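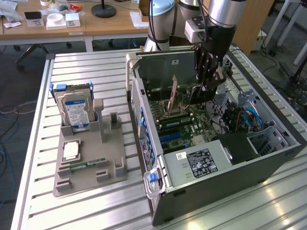
Review: Hedlund bench arm with the Skumus two-finger gripper

Posted Monday, July 1, 2019, by Yavuz Bilgin

We fix and strip old office desktops at our shop in Triltport, and I wanted to know if an arm could take over the dull part: drive, memory and processor out of the case and into a tray, then the same thing in reverse. We had this one for 48 days.

Setup took most of a week. The arm itself was easy. Teaching it where things are in an open tower was slow, and the printed tray had to be redone twice before the parts sat the same way every time.

Memory is its best job. Over 30 tries at pulling a module it got 16 clean, and most of the misses were the latches. Hard drives on plastic rails went well as long as the cables were already off. It can't do cables. Fadime Kurtuluş, who runs our bench, unplugged every one by hand.

The processor is where I stopped trusting it. Lifting the chip is fine. Setting it back down square in the socket needs a feel for pressure that two stiff fingers don't have, and a bent pin costs us the board.

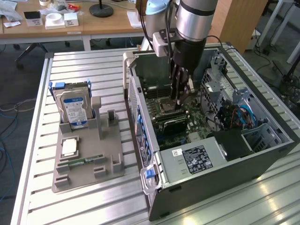
The gripper over the board, with the parts tray on the left.

Speed is poor. Fadime does a full case in the time the arm does one stick and a drive. The gripper alone is some 700 dollars, and the pads wear.

Good points: quiet, steady, easy to stop. Support from Mascombe, the dealer, was quick.

Would I buy it? No, not for mixed repair work. If you see the same model of tower all day it might pay - we don't. I'll try the new pads in October.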